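Capítulo 7 - O anúncio fúnebre como fonte e como género

Antes de começar: ler o apêndice do capítulo anterior (abreviaturas de paróquia). Sem isso metade dos exercícios não sai.

O obituário é um texto curto, pago quase sempre à linha, escrito por quem está cansado. Convém ter isto presente. A família telefona ou escreve para o jornal, a agência funerária preenche um modelo, alguém na redacção corta. Três mãos, às vezes quatro. O que chega ao leitor é o resultado disso tudo, e o historiador da família que o lê cinquenta anos depois tem de saber que mão escreveu o quê.

Vamos trabalhar neste capítulo com o fundo do *Correio de Drellavwood*, semanário, páginas de necrologia. Fundo pequeno mas completo. As transcrições são de Akash Kashyap, que também fez o índice de apelidos. Onde a leitura é duvidosa pus o ponto de interrogação entre parênteses rectos, como no resto do livro.

## 7.1 Aviso, obituário, elogio

Três coisas que os alunos confundem sempre.

**Aviso.** Nome, data, hora e local das cerimónias. Serve para as pessoas aparecerem. Raramente passa das cinco linhas.

**Obituário.** Acrescenta filiação, nascimento, casamento, profissão, sobreviventes. Pode sair antes ou depois do funeral - e esta diferença importa, já lá vamos.

**Elogio.** Assinado, ou pelo menos com uma voz. Escreve-o um colega, um padre, um antigo aluno. Não tem obrigação de ser exacto nas datas e muitas vezes não é.

Na prática misturam-se. O caso da viúva Sotiropoulos, que usaremos até ao fim do capítulo, tem os três: um aviso, um obituário na semana seguinte e um elogio do director da banda. As idades não coincidem. O aviso dá-lhe mais 2 anos do que o obituário, e o elogio não dá idade nenhuma, fala só de "uma longa vida". Qual seguir? Nenhum, para já. Primeiro o assento de baptismo, se houver.
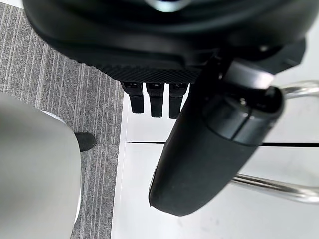
## 7.2 As fórmulas

"Faleceu confortado com os sacramentos." "Partiu para o Senhor." "Após doença prolongada." "Repentinamente, em sua casa." Cada uma destas frases quer dizer alguma coisa e nenhuma quer dizer exactamente o que diz.

Doença prolongada é, em muitos jornais da época, cancro. Em muitos, não em todos. Cuidado com a generalização, o aluno apressado passa logo isto para a ficha como causa de morte e depois fica na árvore para sempre. Na ficha escreve-se a fórmula entre aspas. A interpretação vai na coluna do lado, a lápis se for preciso.

"Repentinamente" é mais difícil. Cobre o ataque cardíaco, o acidente e aquilo que a família não quis ver impresso. O registo de óbito resolve a maior parte dos casos.

A ausência de fórmula religiosa também é informação, mas fraca. Pode ser convicção, pode ser o preço da linha. No *Correio* a tarifa subiu em Março e os textos do mês encolhem todos, crentes e não crentes por igual.

## 7.3 A lista dos sobreviventes

É a parte mais útil para a genealogia e a mais traiçoeira. Regras de leitura:

- A ordem é quase sempre por idade, filhos antes das filhas nos textos mais antigos. Quando um nome aparece fora de ordem, perguntar porquê.
- Enteados entram como filhos com frequencia. Ou não entram.
- "Vários netos" significa que quem ditou o texto não quis arriscar esquecer um.
- A terra indicada para cada filho é a residência à data, não a naturalidade. No caso Sotiropoulos, um filho "de Zallton" nasceu em Drellavwood como os outros, tinha era ido para lá trabalhar.
- Divorciados: ver 7.6.

Sobre quem falta. Um irmão que consta do obituário do pai e desaparece do da mãe pode ter morrido no intervalo. Pode também ter havido zanga. Não escrever "falecido" com base num silêncio. Já vi isto em trabalhos de fim de curso, e o homem estava vivo e leu o trabalho.

## 7.4 Datas

O jornal é semanal, portanto "ontem" e "no passado dia" dependem do fecho da edição e não da saída. Contar a partir do fecho. Para os números do *Correio* a diferença é de 2 dias.

Quando a data do óbito e a do funeral distam muito, verificar se o corpo veio de fora. A agência Furonis fazia as trasladações de toda a região e punha o nome no fim do anúncio, em letra pequena. É um indício bom: leva ao livro da agência, e o livro da agência dá o hospital.

## Exercícios de abertura

1. Transcreva o aviso e o obituário da viúva Sotiropoulos (apêndice C). Marque a cores o que atribui à família, à agência e ao jornal.
2. Com base só nos dois textos, desenhe a árvore. Depois consulte o assento e corrija. Entregue as duas versões, a errada tambem.
3. Escolha 20 obituários do índice e anote a fórmula de abertura de cada um. Há diferença entre homens e mulheres? Entre a vila e as aldeias?
4. Redija um obituário de dez linhas para uma pessoa do seu índice que só tenha tido aviso. Nada que não esteja documentado. Adjectivos, no máximo um.

Para o 3, quem não tiver acesso ao microfilme usa as transcrições. Atenção que a numeração das páginas muda a meio do rolo.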